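## 3. Resetting the bottle task on the Altix cell

Do this section after any arm has been re-cabled or a gripper has been changed.

1. Stop both arms and wait for motion to end before reaching over the tabletop.
2. Stand the bin at the right rear, clear of the aluminum rails.
3. Lay the bottles on the table near the bin. Mix the directions they point in.
4. Check that each purple cable has a free loop at the elbow and at the base.
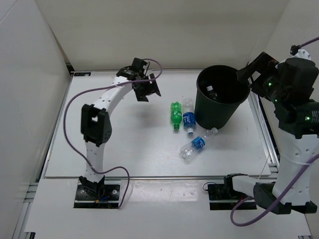
Iulian Iordache asks that the loop be checked with the arm at full reach as well, as a cable that hangs free at rest can still pull tight at the wrist connector.

**Caution:** Do not tie the cable to the upper link. Leave the slack where it is and re-seat the connector if it has shifted.

### 3.2 Wrist view check

5. Open the live view for the wrist camera and load preset 647.
6. Jog the arm until the mouth of the bin is near the center of the view. Both fingertips should show at the bottom.

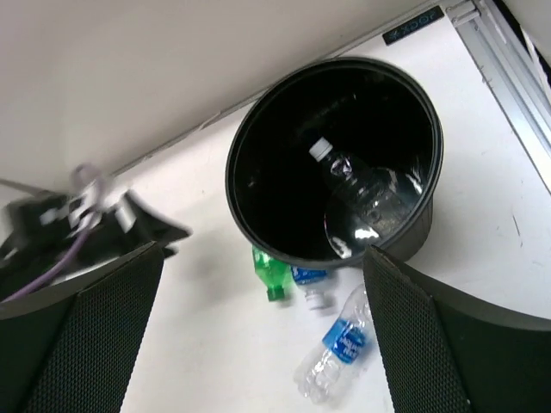 7. If one finger shows much higher than the other, loosen the camera mount, turn it slightly and tighten it again.
8. Inspect the textured finger pads. Replace both pads if either one is lifting at the rim.
9. Run 11 slow test cycles with a hand near the stop button.

**Note:** Glare on clear plastic is normal. Do not lower the exposure to remove it.

Record the result in the Stinen log. Pad orders go to Yeshi Worku.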